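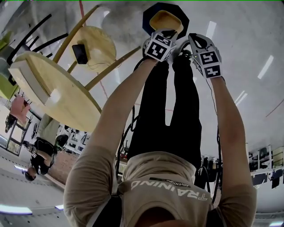
Marker gloves, yellow pad task, head view. Image is upside down as stored.

Monday, after lunch

Work on the hand pose tracker, Brullwood branch. The head stream arrives rotated by 180 degrees, and last week I put the rotation in the viewer and not in the loader. So the pictures looked correct on my screen while the marker detector still received the original. For the detector itself this is no problem, a square marker is found in any orientation. The problem is one step later. The wrist prior in Limard assumes the forearms come into the picture from the bottom edge, and assigns left and right from that. Inverted and not inverted both give forearms from some edge, so the code does not complain, it only exchanges the hands.

I moved the rotation into the loader, before undistortion. This was my second mistake of the day: the principal point must be flipped too, and I forgot. Reprojection error became worse on all clips and I spent the time until 3 pm looking for a bug in the solver. Please, whoever touches the loader after me, change the image and the intrinsics in the same function. I added a check that stops if only one of them is changed.

Second topic, markers. Each glove has patches on more than one face. When the hands close on the pad, the faces turn quickly and we sometimes keep only one patch per glove. With one patch the pose can jump between two solutions. Until now Pranum takes the one with lower error in each frame, and the wrist flickers. I changed it to keep the solution nearer to the previous pose, unless the error is clearly bigger.

Test on the Lahlou set, 102 clips: 70 have no jump now. The remaining ones I did not sort yet. In the few I opened, the jump begins in the first frames, where there is no previous pose to compare with. Maybe run the filter backward from the end of the clip and join.

Also noticed: a small marker patch near the shoulder of the second person in the room. If its ID is in our dictionary we must reject it by ID and not by distance. Distance threshold is fragile when people walk closer.

To do
- ID list per glove in the config file, remove the hard-coded one
- backward pass for the first frames
- ask who else uses the viewer rotation before I delete it
- run again all August clips with the new loader, old poses are not to be trusted for left/right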